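Anyone here tried the Usovero hand-held gripper kit?
Home Automation and Hobby Robotics > Kits, Reviews and Buying Advice

kettle_and_cog
Posted 7:40 pm

Hi all, long-time reader and not much of a poster, so please be gentle with me. I've been looking at the Usovero hand-held gripper kit, the one with the squeeze handles and the little camera mount, where you do a job yourself and the recordings go towards teaching an arm to do it later. I've got an older Zosum arm sitting in the spare room under a tea towel (it deserves better, I know) and I'd love to get it doing something useful around the kitchen, even if that's just moving the cutlery from one spot to another.

The base kit is $1600 with the software licence for the first year thrown in. That's a fair whack of money for a hobby, and my better half has raised an eyebrow already. Has anyone here used one for more than a weekend? I'm mostly after how it feels in the hand, whether the finger pads last, and whether the software is as fiddly as people make out.

Cheers in advance!

paddock_servo
Posted 8:05 pm

Welcome out of the shadows! I've had mine since May, so I can speak to some of this. Build quality is lovely. The linkages are tight, there's no slop at the pivots, and the pads have a good bite on anything with a bit of texture to it. I've worn through one set and the replacements clicked on without any swearing, and I'm a man who swears at flat-pack bookcases.

The software is the weak bit. It wants you to calibrate every time you plug the camera in, and if you skip it your recordings look fine until you try to train on them, and then the arm reaches a thumb's width to the left of everything. Ask me how I found that out. I did 110 recordings of putting pegs in a tub before I noticed.

oldmate_tinkerer
Posted 8:31 pm

I'll be the grump, then. I had the Usovero on loan through my makerspace and gave it back early. It's too heavy at the front end. If you've got any sort of wrist trouble (I have, thirty years of plastering will do that to you) you'll feel it by the tenth go, and the whole point of these things is doing the same job over and over. For that money I'd want a counterweight in the box, and they sell it separately, which got right up my nose.

Have a look at the Paltivis one. It's cheaper and lighter, and the handle is shaped for a human being.

paddock_servo
Posted 8:44 pm

Fair point on the wrist, mate, and I should have mentioned I've got hands like dinner plates so I'm probably not the best judge. But I tried the Paltivis at a friend's place and the jaws flexed so much on anything heavy that I couldn't trust where the tips were. For pegs and socks, sure. I wouldn't want to record anything fussy with it.

oldmate_tinkerer
Posted 8:52 pm

Depends what you call heavy. I had no trouble with a full mug. We'll have to agree to disagree on this one, as we did on the label printers.

marmalade_circuit
Posted 9:15 pm

Evening everyone. I run a very small side business doing recordings for people who haven't got the time to do their own, so I've used both of these and the Gkikas as well, which hasn't come up yet.

My own ranking for kitchen jobs would be Usovero first, Gkikas a close second, and Paltivis a good way back, though I do agree with oldmate that it's the comfiest of the lot. The Gkikas has the best software by a mile. It checks the calibration for you and grumbles if something has shifted, and that alone would have saved paddock_servo his pegs! Where it falls down is the pads, which are shiny and a bit hard. Thin round things roll in them. I tried it on pencils and spent a whole evening fishing them off the floor with the dog helping.

kettle, what sort of cutlery are you thinking? Spoons are a pretty kind place to start. Forks catch on each other, and chopsticks are another world altogether.

kettle_and_cog
Posted 9:38 pm

Oh, this is all so helpful, thank you! Spoons to start with, I think, but we eat with chopsticks most nights so I'd love to get there in the end. Is that mad? Also, how many recordings are we talking about for one simple job? The Usovero page says 10 will get you going and that seemed hopeful to me.

paddock_servo
Posted 9:46 pm

Ten will get you a demo. The arm will do it once while you're filming for your mum and then never again. I'd plan on 100 at the very least for one job in one spot, and more if you want to move things about on the table.

oldmate_tinkerer
Posted 9:58 pm

On that we do agree. And vary your lighting, or it'll sulk every time the sun goes behind a cloud.

marmalade_circuit
Posted 10:20 pm

Not mad at all, kettle, chopsticks are most of what I've been doing lately. A few things I've picked up, for whatever they're worth to you.

Use a holder that stands up by itself and doesn't skate about when you bump it. Go in with the jaws well open and close them slowly, because a quick squeeze will bring up three when you wanted one. Don't be too precious about the background either. I used to clear the whole bench and put down a plain sheet, and the recordings were very tidy, and then the arm had no idea what to do in a kitchen with things in it. These days I leave the patterned cloth on the table and everything else wherever it happens to be, and I've been much happier with the results.

As for the $1600, see if your local makerspace will lend you one for a fortnight first, the way oldmate's did. Your wrist will tell you within a couple of evenings whether you need the counterweight. If you do go ahead and buy, get a spare set of pads in the same order, as the postage on them by themselves is cheeky. I'm happy to send you my calibration notes as well, just drop me a message and I'll dig them out after tea tomorrow. 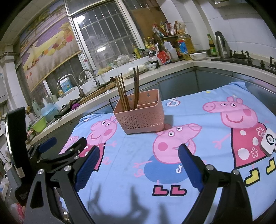
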